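Speaker Notes: Caring for Textile Floor Coverings in Shared Buildings
19th February
By the Facilities Training Office, Tustmont

Opening. Welcome the audience and state the purpose of the session: to help building managers extend the life of their carpets through planned care. Mention that handouts are by the door.

Point one – daily soil. Most wear is caused by dry grit carried in on shoes. Gullwood House placed longer mats at its 2 main entrances in August and reports less wear in the corridors.

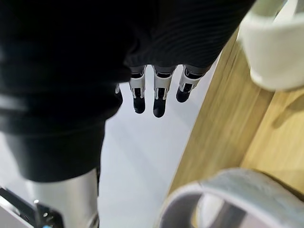 Black ribbed fabric over a hand, fingers pointing to the floor.

Point two – vacuuming. Entrances and corridors should be vacuumed every working day. Meeting rooms may be done twice a week. Pause here and ask which schedules are in use among those present.

Point three – spills. Staff should blot from the outer edge toward the center and should never scrub. The Plirnura guide lists four steps for coffee and ink; read them aloud slowly. 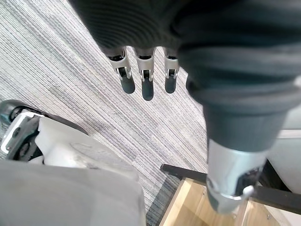 Deep cleaning should be booked outside working hours, and rooms should remain closed until the pile is dry. The Mujić building has 200 desks and is cleaned one floor at a time. Refer cost questions to the handout – do not quote prices from the platform.

Questions. Allow time for the back rows.

Comments

Useful notes. Does the blotting advice apply to wool?

Our entrance mats are far too short. I will raise it.

Please post the handout as well.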